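Doblar la ropa sobre la cama: galería

Publicado el lunes, 18 de marzo de 2024
Sección: Casa y ropa

Esta galería reúne imágenes de una tarea corriente, la de doblar la ropa encima de la cama. Las prendas son vaqueras, y la manta que sirve de base es de chenilla, en color melocotón anaranjado y blanco. El texto que va antes y después recoge notas sobre el tejido vaquero, los encajes y las mantas con relieve, que son las tres cosas por las que más se pregunta en esta sección.

La cama es la superficie de doblado más habitual en las casas donde no hay una mesa grande libre. Tiene la ventaja de la anchura y el inconveniente de la altura: quien dobla mucho rato seguido acaba con la espalda cargada. Para una cesta pequeña no importa. Para la ropa de toda la semana conviene hacerlo en dos tandas, o sentarse en el borde y trabajar de lado.

Una manta de chenilla agarra bastante la tela. La prenda no resbala al estirarla y las mangas se quedan donde se dejan. A cambio, el relieve no permite alisar del todo una arruga con la palma de la mano, así que las camisas finas salen mejor en una superficie lisa. El vaquero lo aguanta sin problema.

Sobre el vaquero con encaje hay que decir algo más. La tela pesa y el adorno no, de modo que la parte pesada tira de la ligera cuando se levanta la prenda por el sitio equivocado. Lo más seguro es cogerla siempre por la tela gruesa, dejar que el encaje caiga solo y meterlo después hacia dentro del doblez, plano. Un encaje doblado en pico tarda en recuperar la forma. Si la prenda lleva cintura elástica fruncida, se dobla primero por el largo y se deja la goma sin estirar. 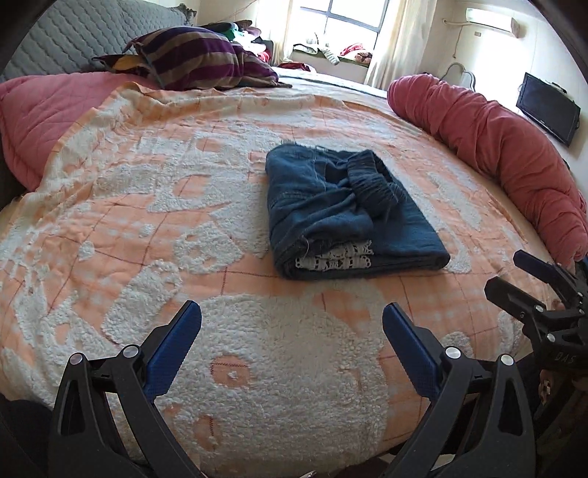
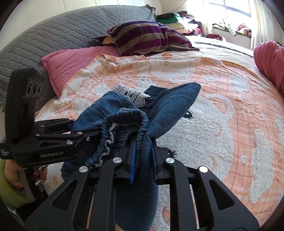 Tela vaquera y encaje blanco sobre la manta de color melocotón y blanco.

Los bordes deshilachados piden poco cuidado, pero constante. Los hilos sueltos se cortan con tijera, a ras, y nunca se arrancan. Un tirón puede abrir la costura de al lado, sobre todo en prendas que ya se venden con el borde sin rematar. Antes de guardarlas se les pasa la mano por el canto y se retira lo que haya quedado colgando. En una manta con relieve los hilos azules se enganchan entre los bucles y luego se ven mucho.

Para guardar lo doblado usamos en casa dos cajas Hinus de 56 cm de largo, que caben tumbadas en la parte baja del armario. En una va el vaquero y en la otra el punto. El paquete rectangular es el que mejor aprovecha la caja: se coloca de canto, con el lomo hacia arriba, y se ve todo sin levantar nada. Las prendas con encaje van en un extremo, donde no las aprieta el resto.

El armario es un Jerley de 200 cm de alto, con una barra y tres baldas. Las baldas de arriba se reservan para las mantas. La de chenilla ocupa lo suyo incluso bien plegada, y por eso va sola. Antes la teníamos en una funda Agbeko con cremallera, pero el relieve salía aplastado al llegar el otoño y había que tenerla varios días extendida. Ahora se guarda suelta, con una sábana vieja por encima — no coge polvo y el pelo se mantiene levantado.

Lavado de la manta: programa corto, agua fría, poco jabón y nada de suavizante. Se tiende en horizontal sobre dos cuerdas. El tendedero Ekano que usamos tiene 110 cm de ancho útil y la manta cuelga por los dos lados, con lo que conviene girarla a media mañana. Tarda alrededor de 112 minutos en dejar de gotear si el día es seco; después todavía le quedan muchas horas.

Lavado del vaquero con encaje: del revés, en bolsa de malla, separado de toallas y de cualquier prenda con velcro. Las primeras veces el azul destiñe y el blanco del adorno lo recoge, así que es mejor lavarlo solo. Se seca a la sombra. La plancha, tibia y por el revés, con un paño entre la suela y el encaje. La goma de la cintura no se plancha.

Quien tenga dudas con una tela concreta puede escribir a la sección indicando la composición que figura en la etiqueta.

Otras galerías de esta sección: Ropa de cama de invierno — Cajones de la cómoda — Toallas y paños de cocina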